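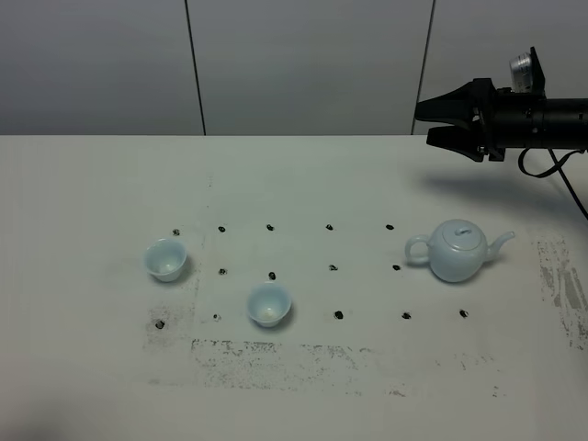 Figura 4. Tampo na versão branca.

4.2 Limpeza e primeira utilização do tampo

1. Retire a película de proteção a partir de um dos cantos, sem usar lâminas.
2. Passe um pano macio com água morna e detergente neutro.
3. Seque com um segundo pano, sem esfregar.
4. Verifique o nivelamento e ajuste os pés reguláveis, se necessário.
5. Aguarde 48 horas antes de colocar cargas pesadas.

Nota: nas mesas Nekulik 600, a altura de fábrica é de 847 mm. Para a alterar, consulte a secção 4.3.

Cuidado: não utilize acetona, lixívia nem esfregões abrasivos. As manchas de tinta devem ser removidas no próprio dia, com álcool diluído. Teste primeiro numa zona pouco visível.

Peças de substituição: indique a referência gravada sob o tampo ao contactar a Drukard.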